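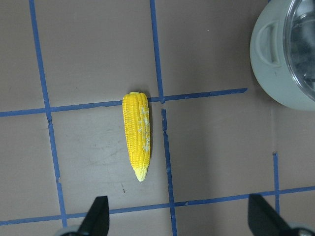
Budgeting for a tabletop manipulation station

Category: Robotics > Equipment and purchasing

A tabletop manipulation station is a work area in which one or two robot arms handle small everyday objects on a flat surface. Planning for one covers the arms and grippers, the mounting structure, cameras, cabling, the work surface and the objects to be handled. Buyers often price the arms first and leave the remaining items to a later order, which can delay the start of work.

Arms and grippers

Arms are sold singly or in pairs. A pair costs more than twice the price of one arm in practice — the second arm also needs its own power supply, cabling and mounting point. In a plan drawn up for the Clelby workshop by Frauke Dreßler, each arm was entered at $3,296 and the frame, cameras and wiring together at $1,650. Warranty terms in that plan ran for 36 months and did not include gripper fingers, which were listed as consumables.

Objects and work surface

Objects form the smallest part of most budgets. Toy food, lidded pots, glass bowls and small metal rings can be bought from ordinary household suppliers. 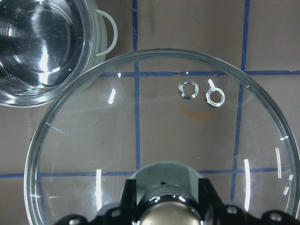
Breakable items are usually ordered with spares, and the Clelby plan allowed four of each. Clear and polished objects are harder for cameras to read than matte ones, so a mixed set is common where the station will be used for testing. Paper and painter's tape are cheap and are replaced when worn. They are normally charged to supplies and do not appear in the equipment request.

Installation and space

Floor space has to allow for the reach of both arms and for access to the cables behind the table. Planners at Skudach set aside a separate line for installation labor, which came to over a tenth of the total. Delivery of arms is often quoted from the date of payment, and a February order may fall into the next budget period.

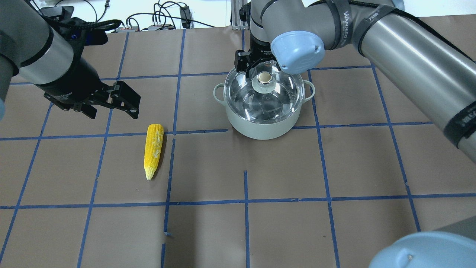 Mirjam Lüthi has argued that the second arm should be left out of a first purchase and added once the work calls for it. Elif Naz Yalçınkaya takes the opposite view, on the grounds that a frame built for one arm usually has to be rebuilt for two.

Tags: robot arms, lab planning, equipment costs
Shares: 36 | Comments: 4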